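The Round White Table - a gallery

I have wanted to do a page about our table for ages, and since the rain has kept me in all week I've finally sat down and done it. Most of the pictures I started out with were too blurry to bother anyone with, so you are mainly getting my rambling and the notes I'd scribbled on the back of the prints. Sorry! (Not very sorry.)

The table came from Drinport, the second-hand place on the harbour road, and it cost me 50 pounds with delivery, which I still think was a bargain. Takumi Takagi drove it over in the back of his Honda with the boot tied down with string and I followed behind on my bike, watching the thing wobble at every junction. It got up the stairs on its side, like a wheel. There is a dent in the plaster on the second landing and I've decided it was always there.

Why round? Well, we had a long one before, and whoever ended up at the far end never heard a word of anything. People drifted off down there with a book. With a round one you can plonk yourself anywhere, shove your bits and pieces towards the middle and still pass the biscuits. It does eat up the room, I'll admit. You have to breathe in to get past it to the window, and in October, when we had both heaters out, you couldn't get past at all.

The white was what people argued over. Everyone said it would show every mark, and it does, every single one. Tea rings, pencil, the lot. But if you work with small dark things - screws, wires, those fiddly little plugs that leap out of your fingers - you want a pale top underneath you. I used to lose something in the wood grain of the old table every evening and find it the next morning with my sock.

Anyway, on to the working end of things. The crockery never quite goes away. A blue plate, a bottle of water and a heap of black cable is a perfectly normal place setting with us. 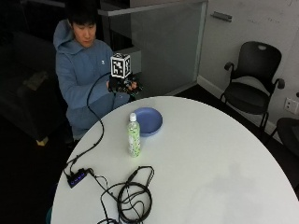
Fumiko Noguchi wrote in to say that she gave up on loose cables years ago and now winds every one of them in a figure of eight, fastened with a strip of old bicycle tube, and that I should try it before I buy any more of those plastic ties. She says a cable wound round your elbow remembers it for ever and will never lie flat on a table again. She also wants to know what I clean the top with, as hers has gone yellow near the window.

Right, Fumiko, the cleaning. Warm water and a drop of washing-up liquid, and a soft cloth that hasn't been anywhere near the frying pan. For pencil I use a plain white rubber, the school sort. I did try a spray called Vomus that a neighbour swore by and it left a bloom on the shine that took me a whole Sunday to buff out again, so I can't recommend it, though perhaps I put on too much. As for the yellowing, I haven't found a cure. I turn the table a little every few months so it all fades together, and that's my entire method!

The cable winding I have now tried. I did the lot from the bottom drawer, 23 of them, in front of the telly, and I must say they do come apart nicely when you want one. The bicycle tube smells a bit. I've put them in a Drorker box, the shallow kind with the divider, and written on the lid which ones are long. Three of them don't seem to fit anything I own and I am keeping them regardless.

A few odds and ends people have asked me by email. Yes, it seats 6 if they are fond of each other. No, it doesn't fold. The hub stays up on the table top and not underneath, after a winter of crawling about on my knees each time I wanted to plug something in - I'd sooner look at the thing than crawl to it. And drinks are allowed, but only with a lid on, a rule which I brought in and which I am the one who breaks.

I'd love to see other people's tables, especially round ones, and especially messy ones. Tomomi Shimada has promised me a picture of her sewing table as soon as she can find the top of it. I'll put that up next, along with the proper measurements for whoever wanted them for a tablecloth.

Page last changed Friday, April 14, 2006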